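3.2 Secondary packaging and return condition

Cartons returned to the Stakville depot were graded on arrival, before any contents were removed.

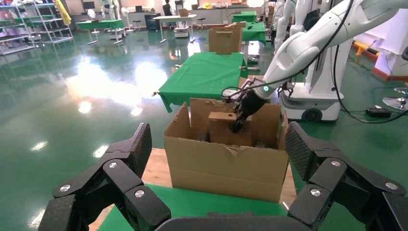 Grading followed the procedure set out in Section 2.4, with one change. In the pilot, edge damage and panel damage were recorded as a single score, and the two could not be separated afterwards. For the main study they were recorded on separate lines of the sheet, each on a scale from zero (no visible damage) to four (the panel or edge no longer carries load).

Figure 3. Open brown cardboard carton with flaps spread and an upright cardboard piece inside. The top edge of the back flap is torn.

A total of 1765 cartons entered the study through two routes. The first route ran direct from the Bateck warehouse to the customer and back to Stakville by road. The second passed through the Posside transfer yard, where loads were broken down and restacked by hand. Of the full set, 623 cartons travelled by the second route. Both routes used the same grade of single-wall board, bought from one supplier under one contract, so differences in board quality between routes are expected to be small.

Damage to the flaps was more common than damage to the side panels on both routes. This agrees with the earlier survey by Pitkänen, although that survey dealt only with outbound cartons and did not record how the carton had been opened. We consider the opening method to be the main cause of flap damage in returned goods. Tape pulled from the board by hand lifts the outer liner, and where the liner is weak the tear carries on into the fluting. A carton opened with a blade tends to show a clean line along the centre seam and little else. Customers were not told how to open the cartons and were not asked about it later, so the opening method was inferred from the state of the seam. Where the seam could not be read, the entry was left blank and the carton was dropped from the comparison, but kept in the totals.

Internal dividers were treated separately. A divider was scored only if it was still standing when the flaps were folded back. Dividers found lying flat were entered as displaced and given no damage score, as it was not possible to tell whether they had fallen in transit or had been repacked that way by the customer. This rule lowers the number of usable divider scores, and it probably favours the stiffer dividers. The bias should be kept in mind when reading Table 5.

Moisture was a further concern. Board strength falls as moisture content rises, and the Posside yard is only partly covered. Cartons were therefore held indoors at Stakville overnight before grading. No attempt was made to dry them to a fixed moisture content. Readings taken with a pin meter in July were lower than those taken in the cooler months, but the spread within any one load was wide, and the meter was not calibrated for corrugated board. The readings are reported in Appendix B and are not used in the analysis.

Reuse was judged on the combined scores. A carton was passed for a second trip if no edge scored above one and no panel scored above two. Torn flaps did not rule out reuse provided that the tear stopped short of the score line, where the flap folds. Tears that reached the score line reduced the closing strength of the taped carton and were treated as a failure, whatever the state of the other panels. The cost model in Section 4 assumes a yearly volume of around 2000 cartons, all graded by hand under this rule, with failed cartons baled and sold as mixed fibre.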